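I gave up the paper diary in September and I've regretted it ever since. My phone pings me about everything – dentist, bins, Mum's birthday – and I swipe it all away without reading a word! So I'm back to a proper Gurkodau, 576 pages, $19 on sale, and I've already filled in three weeks (in pencil, I'm not mad).

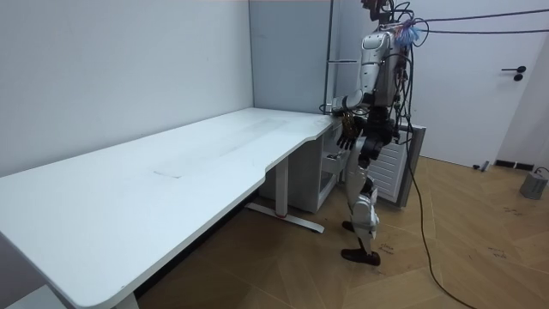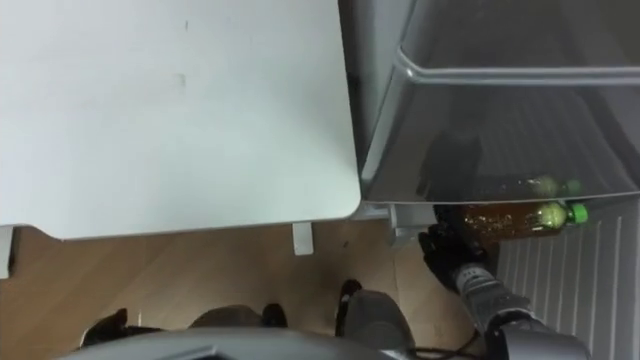

White desk, both times.

Elaine reckons I'll have dropped it by Easter. She colour-codes hers, which seems like a lot of work for remembering to buy milk. My only rule is no more than three things a day, and yesterday one of them was "lunch". Ticked it off and felt marvellous.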